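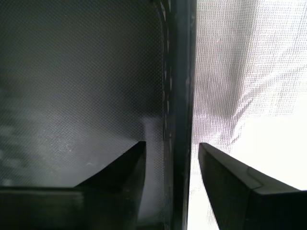 Twenty-five minutes till the judges. Yayra Sarpong had the laptop on her knees and a granola bar in her teeth.

"Again," she said. Around the granola bar.

Nii Quaye ran it again. The arm came up, hunted left, hunted right. Stopped. Thought about it. The two black fingers sat open and did nothing.

"It's the light," Nii said.

"You said it was the motor."

"It was the motor. Before lunch. Now it's the light."

They'd named the arm Leka back in the spring, when it was a box of parts and everybody in robotics club was still coming. Then finals. Then summer jobs. Then two of them, and a bus to Zatinach with Leka strapped in the back row like somebody's grandmother. Eight hours. Nii had held the gripper in his lap the whole way, wrapped in his good hoodie.

The task was simple on paper. Find the post, close on the post, hold till the buzzer. Don't touch the mesh. Touch the mesh and you lose 80 points, and they didn't have 80 points to lose. They had hardly any. The first round had gone to the Rimier kids, who had matching jackets and a teacher who carried their snacks.

"Dark on one side, bright on the other," Nii said. "It sees an edge, right, the sharp one. That's easy. Then it looks for the other edge and it's all mush over there. So it gives up."

"So tell it not to give up."

"Thats not a setting."

"Make it a setting."

He wanted to laugh. Didn't have time. Somebody on the loudspeaker was reading out team names, and reading them badly. Not theirs yet.

Yayra wiped her hands on her jeans and scrolled. All this code. Half of it hers, half of it Nii's, one chunk at the bottom from a kid named Jisness online who'd never told them his real name and had once fixed their whole wrist problem at midnight for no reason. She missed him, kind of. Could you miss a username?

"What if we only use the one edge," she said.

"What?"

"The good one. The post doesn't change size, Nii. It's in the rule book. We know how wide it is. Find the right side, count over, there's the middle. Who cares what the left side looks like."

He stared at her.

"How long have you known that?"

"Like four seconds."

"Type it. Type type type."

She typed. Got a bracket wrong, got it again, said a word her mother didn't know she knew. The threshold number was 1050 and had been since April and neither of them could remember why. She left it. You don't touch a number like that.

"Zat-ee-natch High?" said the loudspeaker. "No, sorry. That's where we are. Hang on."

"Save it," said Nii.

"Saving."

"Did it save?"

"It's *saving*."

He crouched down by the table, chin nearly on the wood. Fingers open, one each side. He could see the gap on the right, a thin strip of white. Nothing touching. He found he was holding his breath, which was dumb, the robot didn't care if he breathed.

"If it hits the screen," he said.

"Then it hits the screen."

"My dad drove to the bus stop at five in the morning."

"I know. I was in the car."

She had been, too. In the back, with the spare batteries, singing along to his dad's terrible radio station so no one would have to talk about being nervous. He'd forgotten that. He'd been so busy with the hoodie.

"Quaye and Sarpong," the loudspeaker said, and got both of them right.

A judge was coming over with a clipboard. Tall woman, reading glasses pushed up in her hair. She looked at the arm, then at the two of them, then at the granola wrapper on the keyboard.

"Just the two of you?"

"Just 2," Yayra said, holding up fingers like she was ordering fries.

"Ready?"

Nii looked at Yayra. Yayra looked at the screen. The little bar filled up, all the way, finally.

"Yeah," she said, and hit the key.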